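Ticket: Heated mattress pad, Drinov queen, cuts out after bedding change
Opened: 16 September 2019
Reported by: Boonsong Kamolrat
Site: Clarnavau guest apartments, unit 52
Status: Closed, monitoring

Reported problem

Pad powers on, runs for 2 minutes, then the controller shows a fault and shuts off. Fault started after the bedding was stripped and remade. Resetting at the wall outlet clears it until the next start.

Step 1. Clear the bed

Laundry had been sorted on the bed and had to come off before the pad could be checked. The manual says nothing is to be stacked on the heated area, and a bunched sheet counts. A blue one was still in a heap on the duvet, with a white cord lying across the bedding toward the headboard end.

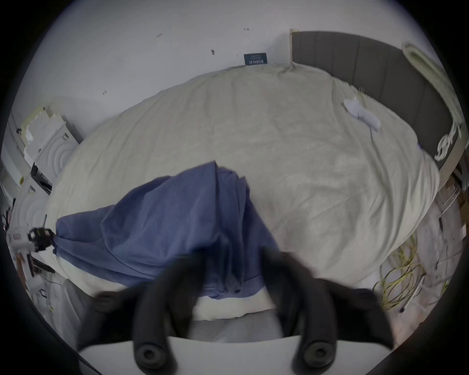 Step 2. Check the cords

Unplugged the controller. Followed its cord by hand from the outlet to the pad connector. No cuts, no flattened sections, no discoloration at the plug. Connector was seated but the latch was not closed. Closed it and restarted. Fault came back at the same point, so the latch is not the whole cause.

Other cords near the headboard belong to chargers and are not part of this circuit. Moved them off the bedding anyway.

Step 3. Fold and remove remaining items

Dark items were folded on the cream sheet and taken off one at a time. Fold from both ends and lift. Dragging a folded stack across the bed pulls the sheet, and the sheet pulls the pad under it.
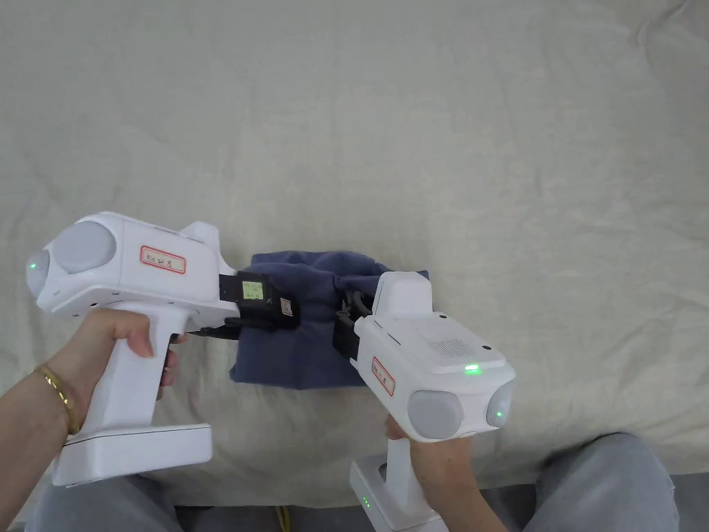

The pad has corner straps, and two of them had come off at the foot end. With the straps off, the pad had shifted toward the headboard and doubled over on itself. A doubled section overheats and trips the cutout, which matches the reported fault.

Step 4. Refit the pad

Removed the sheet. Pulled the pad flat, refitted all the straps, smoothed the surface from the center out. Put the sheet back on without the duvet. Ran the pad on low, then on high. No fault on either setting.

Step 5. Return to use

Unit switched off and cooled before anything went back on the bed. The last T-shirts were folded on the bare sheet with the pad unplugged: lay flat, square up the sides, turn the sleeve in, then fold.

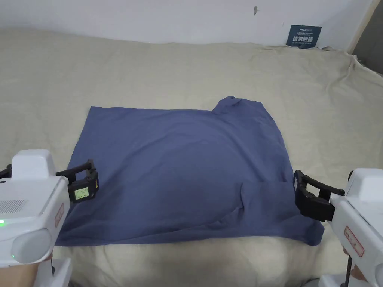 Slate-blue T-shirt laid flat on the sheet, lower right part folded over.

Parts

None used. Spare Vulau controller left in the closet, not opened. Ajayi strap set on order, price 200, for the next change of bedding.

Notes for unit

Check corner straps every time the sheet is changed. If the fault returns with the pad flat, swap the controller and reopen this ticket.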